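Home Shop Packing Supplies Help FAQ Contact

Divided boxes and small parts: your questions

Page last checked 10th January

What are the divided boxes for?

They are cardboard boxes with thin cardboard partitions that make rows of narrow slots. People use them for small items that are already bagged, such as spare parts, cables and samples. One bag goes in each slot. The Flavby has 24 slots and the Bindale has fewer, wider ones.

Do they arrive made up?

No. The box and the partitions are packed flat. Fold the box first, then slot the long partitions into the short ones and lower the whole grid in. It takes 2 or 3 minutes once you have done one.

Should I stand the box up or lay it down?

Either is fine. For filling, most customers find it easiest to have the open side facing up or tipped towards them. Leave clear table on one side for the items still waiting to go in.

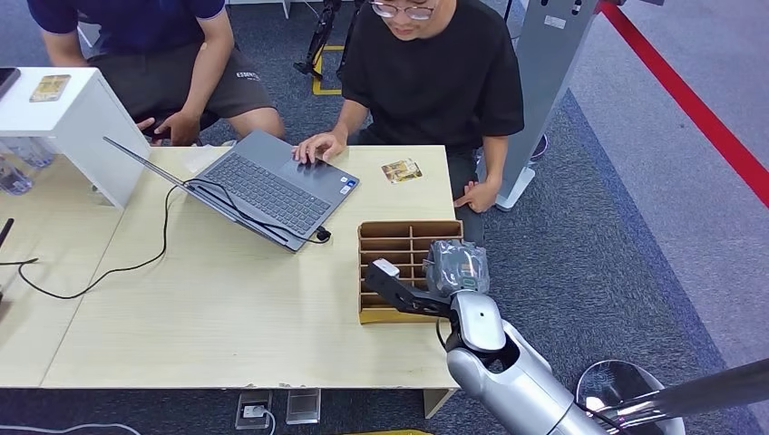 If you keep your stock list on a laptop, put it on the same table and enter each item as it goes into its slot. Run the charging cable off the back or the far side, where it will not catch on the bags.

Which bags fit?

Any thin plastic bag that folds down to the width of the slot. Press the air out before closing it. Thick padded bags will bend the partitions.

Where should the label go?

On the lower front of the bag. Small coloured labels are easier to sort by than white ones. We sell them in rolls of 200.

Can I replace a torn partition?

Yes. Partitions for the Flavby and Bindale are sold singly. Boxes bought before September under the old Obradović name take the same partitions as the Flavby.

Can the boxes be recycled?

Yes, with ordinary cardboard. Take off any tape first.

Can I return boxes I have not used?

Kivgate accepts unused boxes if they are still flat. We cannot take back boxes that have been folded.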